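Unit 2: Containers, Surfaces and the Myth of the Toy Box

Household Organization, evening section. Notes by Leopoldo Espinoza. Bring these to class; the reading packet will not save you.

Recap from last time. We defined a "home" for an object as the place it goes when you are too tired to think. If your keys live on the hook only when company is coming, the hook is decoration. The same test applies to everything below.

2.1 The open bin

The open bin is the most forgiving container there is. It has no lid, asks for no sorting, and can be hit from a distance by anyone over the age of two. Its weakness is depth. Whatever went in first is now archaeology, and the child who wants it will excavate by turning the whole bin over.

Hoekstra's rule (packet, section 4) says a bin should be no deeper than the forearm of the person using it. I think this is right for blocks and small figures and wrong for plush, which floats to the top of any pile and stays there looking pleased with itself.

2.2 Flat tops

Any flat surface at hip height will be used. You may disapprove, and it will still be used. In a bedroom this usually means the top of the dresser, which begins the month bare and ends it as a soft-toy grandstand with bedding stacked at one end. Before you write your plan for such a room, look at three things: the floor, the dresser top and the bed. They trade with each other all day.
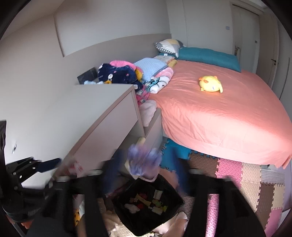
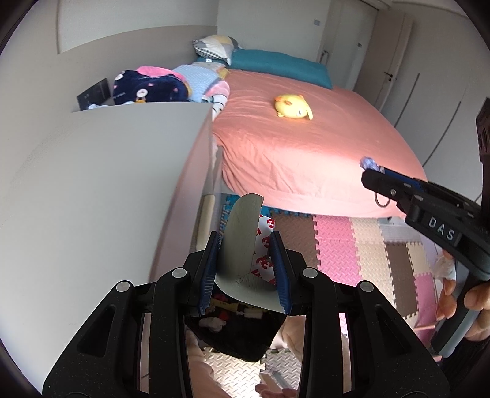

Fig. 2. One bedroom, two views: the toy bin and dresser top (first), the bed beside a white cabinet or dresser (second).

For discussion: the small toys in the first view have a bin. Does the plush on the dresser have a home, or only a parking space? And what about the yellow chick on the bed in the second? Opinions ran high in the December section – one pair argued that a bed is a legitimate home for a chick, and I had to give them the point.

2.3 Order of work

Floor first, then bed, then surfaces. Drawers last, if at all. Drawers are where a good afternoon goes to die. Fold blankets only once you know which shelf is getting them, otherwise you will fold them twice.

Exercise, due next session. Pick one room. Set a timer for 13 minutes and clear the floor into a single container. Write up what was left over and why it didn't fit, roughly 300 words. Complaints about family members do not count toward the total.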